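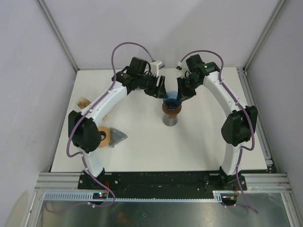

A blue cup on its stand between two robot arms.

What does an ambassador do all day?

By Ayodele Chukwu
19/12/2018

If you have ever moved house, or even moved to a different table at school, you will know that getting on with new neighbours takes a bit of effort. You have to say hello, you have to learn names, and sooner or later somebody borrows something and forgets to give it back. Countries are very much the same, only they can't pop round with a cake. So they send a person, and that person is called an ambassador.

An ambassador lives in another country and speaks for their own government there. Let's make up two countries so that we can see how it goes. We'll call them Lustham and Pedmont. Lustham has plenty of apples and hardly any fish. Pedmont has a long, windy coast, more fish than it could ever eat, and very few apple trees (I'm afraid the wind has them over). You can see straight away that these two ought to be talking!

Lustham picks Colette Besson to be its ambassador. She packs her bags and, most important of all, a letter from her head of state. The letter says, in rather grand words, "This is our ambassador, please listen to her." When she arrives in Pedmont she hands it over at a small ceremony, often with a band playing and everybody in their best shoes. The papers she brings are called her credentials, and until she has presented them she can't properly do the whole of her job. 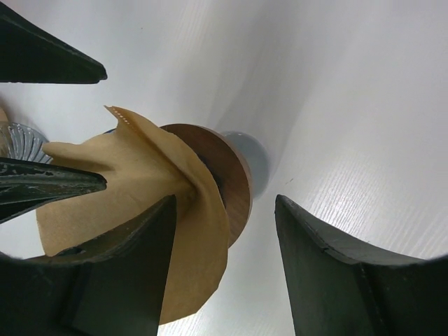
Dark gripper fingers and a pale, grainy surface, close up.

The place where an ambassador works is called an embassy. It is usually in the capital city, and it has a flag outside. Some embassies have only a few people in them, and others are very big indeed. Ours has 90, and they don't all do the same thing. Some look after trade, which for us means apples and fish. Some arrange visits by singers, football teams and school groups. And some help people from home who are in trouble, perhaps a family whose passports have been stolen on holiday. If you ever lose yours abroad, do tell a grown-up, and they can ask the embassy or a smaller office called a consulate.

Now then, what about quarrels? Suppose fishing boats from Pedmont start leaving their nets in a river that Lustham says belongs to Lustham. Ms Besson will be asked to visit the foreign ministry, where she meets Sakda Thongdee, the foreign minister. They sit down, somebody brings tea, and they talk — sometimes for hours and hours — until they find something both sides can put up with. It may take several visits. Afterwards they often tell the newspapers that the talks were "frank", and that is a polite way of saying they disagreed quite a lot. 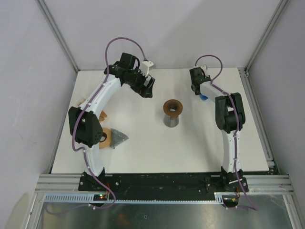 When two countries do agree, they may write it all down in a treaty. A treaty is a promise between countries, and it can be one page long or 400. Each word is checked in both languages, as a small mistake could turn "some of the fish" into "all of the fish", and then where would we be?

There is one more rule you might like to know. The host country's police may not walk into an embassy unless the head of the embassy says they can. People sometimes think this means the embassy is a little piece of foreign land, but the ground still belongs to the host country. It is simply specially protected, so that ambassadors can do their work without being frightened.

Words to remember

Ambassador: a person sent to speak for their country in another one.
Embassy: the ambassador's office.
Consulate: a smaller office, often in another city, that helps people from home.
Treaty: a written agreement between countries.

Something to try

Find a partner and each make up a country. Decide what you have too much of and what you are short of, then see if you can write a treaty of three sentences that you are both happy to sign.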